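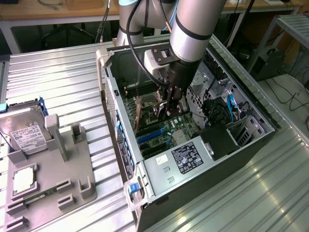 Reviews / Lab Equipment / Data Collection

Home Reviews Guides Forum Archive Log in

Zotari Bench Kit: recording demonstrations for PC assembly and teardown

By Ott Kļaviņa
May 2026

The Zotari Bench Kit is sold to groups who already own an arm and need demonstrations to train a policy on. It consists of recording software, a foot pedal, mounts for one fixed camera and one wrist camera, and a drawing pack for printing parts fixtures. The arm, the gripper and the cameras are yours to supply.

We used it for desktop computer work: hard drives, memory modules, processors and expansion cards, moved between an open tower and a grey plastic fixture on an aluminium extrusion table. The tower lies on its side with the panel off. Ulla Magnusson and I did the teleoperation, and Spyros Economou ran the training jobs.

Setting up

Calibration of both cameras took one morning. The software walks through it with a printed target and rejects poor views at once, where the Hundus recorder we used before accepts everything and reports the error at the end. The fixed camera mount is stiff and holds its position. The wrist mount is less good. Its clamp screw faces the arm, so the cable has to come off before it can be tightened, and we had to tighten it every few days.

The fixture drawings are parametric. Pocket width, post height and wall thickness are entered in a table and the file is regenerated. The default clearance is too tight for memory modules. A module placed slightly off angle rides up on the block and stays there, and the operator then spends half the episode correcting it. We opened the clearance and printed again.

Recording

One press of the pedal starts an episode and a second press ends it. Holding it down marks the episode as failed. Failed episodes are kept in a separate folder with the same naming, and that suits us, as we train a success classifier on them. The operator never has to let go of the controller.

Each session begins with a task list. Ours had four tasks, and the software asked for 10 episodes of each before moving to the next. The block size can be changed, but the order cannot be shuffled within a block. For learning purposes we would like it shuffled. Ten insertions of the same card in a row come out very similar to one another, and the operator drifts into a fixed approach path.

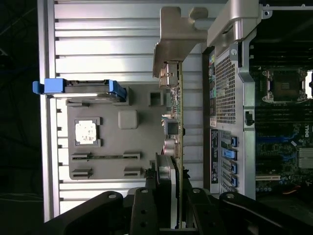 Wrist video is stored at full rate alongside joint positions, gripper opening and the pedal state, all on one clock. We checked the alignment by tapping the gripper on the table and comparing the contact in the video with the step in the joint signal. They agreed to within one video frame in all 20 taps. The Hundus recorder needed a correction in software for the same test.

Expansion cards are the hardest of the four tasks to record well. The card hides its own slot from the wrist camera for the last part of the movement, so the fixed view has to carry that stretch. The preview window shows only one camera at a time. Laimutė Ramanauskas wrote a small script that tiles both, and it ought to be part of the product.

Checking and export

The review tool plays episodes back and lets you trim the idle time at either end. It is quick. Trimming is non-destructive, and the labels survive a re-export. Text notes can be attached to an episode but cannot be searched, which makes them of little use past the first 100 episodes.

Export to the common training formats worked without changes. The one fault we met was a dropped gripper channel when a session had been paused and resumed. Support gave us a patch the same week.

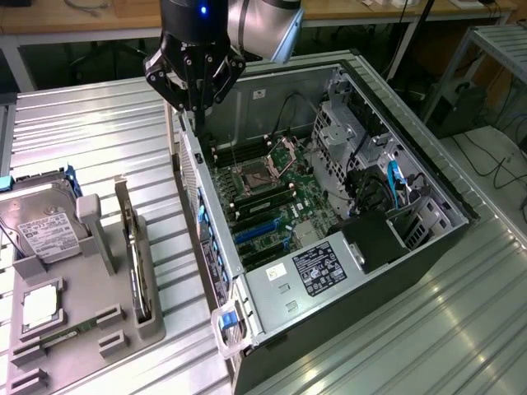
Verdict

The recorder and the pedal are the reasons to buy the kit. Timing is sound, failed attempts are handled properly, and a new operator was making usable episodes on the first day. The wrist mount needs a different clamp, and the preview should show both cameras. Shuffled task order is promised for August.

Groups collecting simple pick and place data can manage with less. For insertion work, with several cameras and tight parts, I would take it over the Hundus.

For: clock alignment, pedal, trimming, parametric fixtures
Against: wrist clamp, single preview, notes not searchable

This site uses cookies to remember your settings and measure visits. Accept Manage settings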